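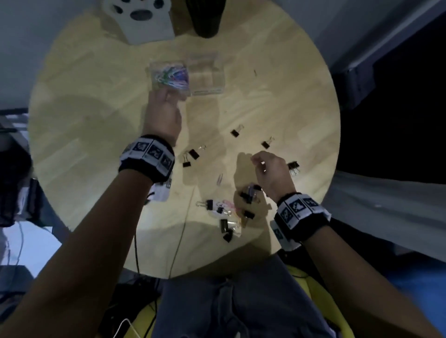
How long does it take to get a hand-tracking table ready in the morning? At Fliso they allow 20 minutes, and most of that goes on the wristbands.

August
By our visits correspondent
Print this page | E-mail to a friend

I had been looking forward to the Fliso open day at Plallitz for weeks, and I'll admit I went for the big robot arms (and the cake). What kept me, though, was a small round table where people sort paper clips and binder clips by hand, so that a robot can later be taught to do the same. The hosts call it the Holleo cell, and they were lovely about letting us hang over it and ask silly questions!

The bands are the heart of it. Each is a black strap with white blocks on it, printed with square black-and-white patterns that the cameras look for, and before every session somebody wipes the patterns clean and checks that the strap is snug, as a band that creeps round the wrist spoils the readings. Then come the cables, which have to hang with enough slack that you can reach right across the table without feeling a tug.
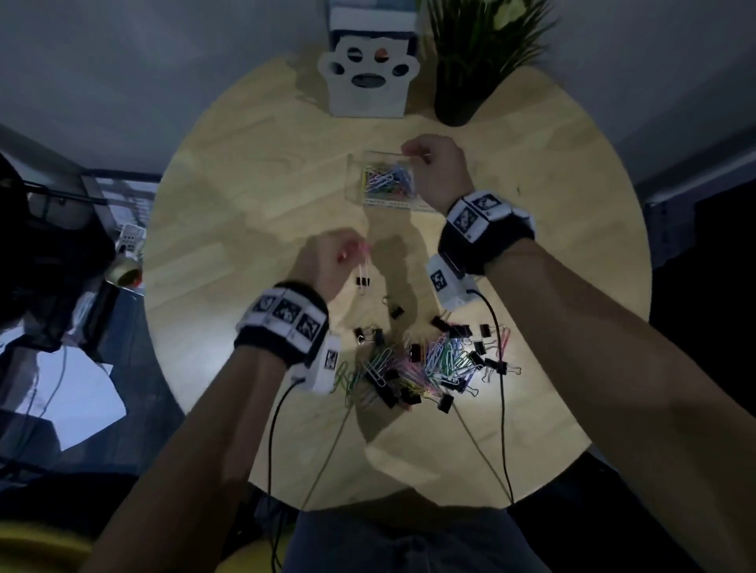
One visitor wondered whether the bands wouldn't be easier to live with if they had batteries in them, and was told that it had been tried for a month and that the charging was a bigger nuisance than the wires.

After that there is a short calibration, with the wearer holding both hands still and then turning them slowly, palms up and palms down. If the software isn't happy it asks for the whole thing again, and it was unhappy twice while we stood there, which everybody took very cheerfully.

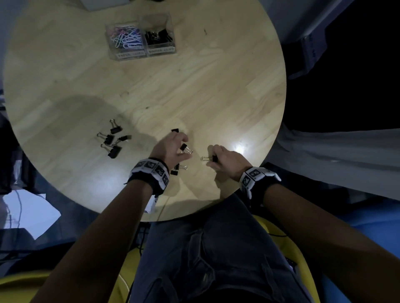 Binder clips in hand at the Holleo table.

The looking after is mostly humble stuff, done on a sheet taped inside the cupboard door. Patterned blocks are swapped when they get scuffed, the cable ends are checked every 125 sessions, and bent clips are picked out and replaced from a carton of 500. Glare off the varnish is a nuisance on sunny days, so the blinds come down after lunch.

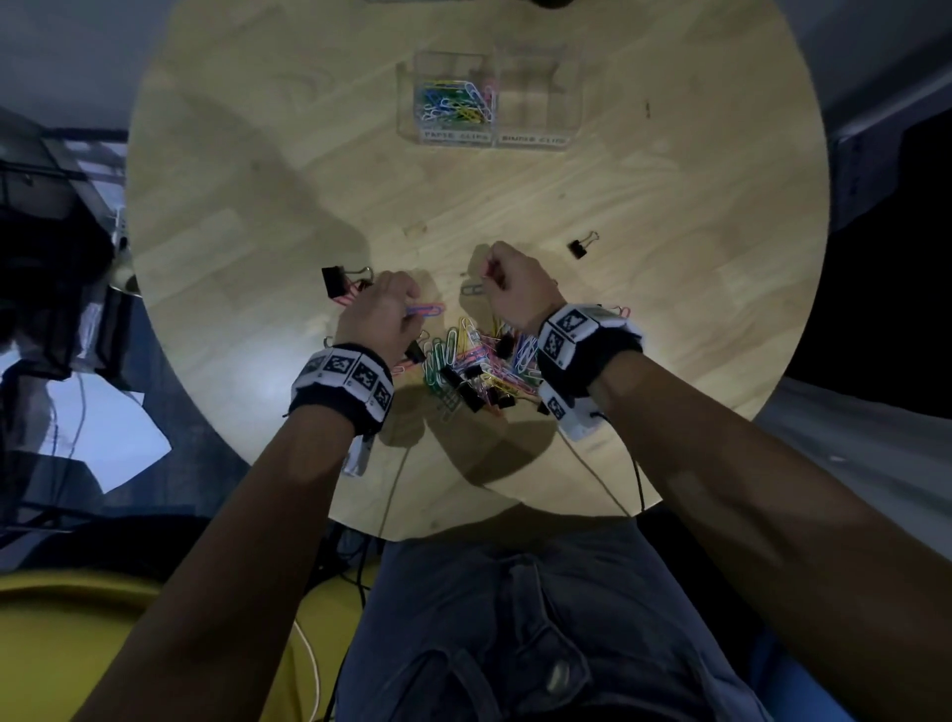
Giáp, when I asked what goes wrong most often, said it was the cable plugs working loose, and that pushing both ends home is always worth doing before anyone blames the cameras.

I missed the last bus back, but the station is a pleasant walk along the canal, and the cake was very good too.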